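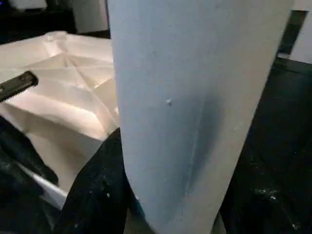

Stop throwing out white plastic chairs. I mean it. Every June my street fills up with them, legs in the air at the curb, and most of them have nothing wrong that a rag and 23 minutes wouldn't fix.

Scuffs, mainly. People see a scuffed seat and decide the thing is finished. A wood chair gets scratched and it's "character". Plastic gets scratched and it's trash. Why? Same scratch.

My neighbor Kieran Tierney says I'm sentimental about ugly furniture. Maybe. He paid real money for two folding chairs from Borby and wont let anyone heavy sit in them. I have four plastic ones, up to 4 years old, and I've stood on every one to change a bulb.

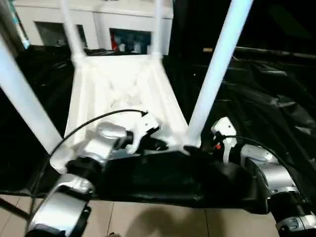
Flip it over, that's my whole method. Nobody cleans the bottom of a chair and that's where the dirt is - in the ridges, up where the legs meet the seat. Old toothbrush, dish soap. Do the legs while its upside down, then the top last. Don't go at it with anything scratchy or you'll make the dull patches worse.

And check the legs before you buy a replacement, please. Push on each one. If they're solid, you have a chair. The new ones at Lukiler look nice enough but they're still chairs, they still get rained on, they'll still be grubby by fall.

Cushions are a separate fight. I'm for them, if they come off. Tied-on ones just hide the dirt and then you've got two dirty things.

Anyway. Bring yours in off the curb.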